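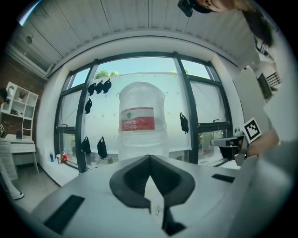

Week 3: Storing drinking water at home

Most households that store water do it for one of two reasons: the tap supply stops from time to time, or it can't be trusted for drinking. Storage doesn't improve water. At best it keeps the water as good as it was on the day it went in, and the choice of container and where it stands decide how long that lasts. A clear plastic jug in front of a wide window gets daylight through its sides, and light is what algae need to grow. Sealed, treated water has little in it to start with, but a jug that is refilled by hand picks up something each time the cap comes off. Move refilled jugs to a closet or the dark side of a room.

Containers
Use food-grade plastic with a narrow neck and a tight cap. A wide mouth is easier to scrub, but people dip cups and hands into it. Don't reuse anything that held milk, juice or cleaning products.

Cleaning
Wash with dish soap, rinse, sanitize, rinse again. Let the container drain upside down. Scrub the cap and its threads too - they are often skipped.

Case reading: Hurnham and Lapiņa
The Hurnham survey covered 500 households, 90 of which kept water for more than a week at a time. Read Sproģis on how the households were chosen, then the reply by Ķēniņš. They disagree on whether the samples from Lapiņa should have been counted with the rest. Be ready to say which of them you find more convincing.

For next class
Write down every container of water in your home, where it stands and when it was last cleaned. One page is enough.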